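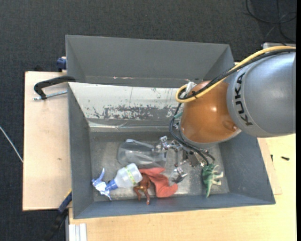 Harbour Season comes to Lamurano

Mar 3, 2025
By the Rikby newsletter desk

Search this site Search Clear

The new season of Lamurano is open since this morning for all players on phone and tablet. If you have not yet updated the game, please do it before you log in, otherwise the harbour will show on your map with a lock and you cannot enter.

Harbour Season adds 36 new islands to the trading map. They are placed to the east of the old lighthouse, and you reach them by the same ferry as before. Each island has its own market, and the prices there change every three hours. In the first week the prices move a little more strongly, so players who like trading may want to save some copper for this time.

The most asked feature in our December survey was shared storage for guilds, and it is now in the game. A guild of level 3 or higher can build one warehouse with 100 places. Every member can put goods inside. Only the leader and the officers can take them out, but the leader may change this in the guild settings, under the tab Rights.

We also have a new ship, the Clistidier. It is slow and it cannot fight very well, but it carries more than any other ship in the game and it does not lose cargo in storms. You can build it in your own shipyard after you finish the harbour quests. It is not sold in the shop and we do not plan to sell it there.

The puzzle levels in the Karunaratne Temple have been repaired. On some older tablets the coloured tiles were not answering to touch in the lower row, and several of you wrote to us about it. Thank you for the patient reports, and also for the screen recordings, which helped us very much. If you lost a temple key because of this error, you will find a new one in your mailbox inside the game. The key stays there until you collect it.

In total the update has 163 fixes and small changes. The complete list is on the notes page, in the same order as always: map, ships, guilds, sound, translations.

One known problem remains. When you change the language during a ferry trip, the name of the next port stays in the old language until you arrive. Your cargo is safe. We are working on it and the correction will come with the next small patch.

Comments (4)

tidepool_meg
Finally the guild warehouse! Ours is half full already and it's all rope, somebody really loves rope.

Brannock77
Is the Clistidier counted as a trade ship for the weekly ranking? My guild mates say yes but the menu says "other".

Rikby newsletter desk
Hello Brannock77, it is counted as a trade ship. The label in the menu is our mistake and we will correct it.

oldferryman
Got my temple key back, cheers. The lower row works on my tablet now, but the colour on tile six still flickers a bit.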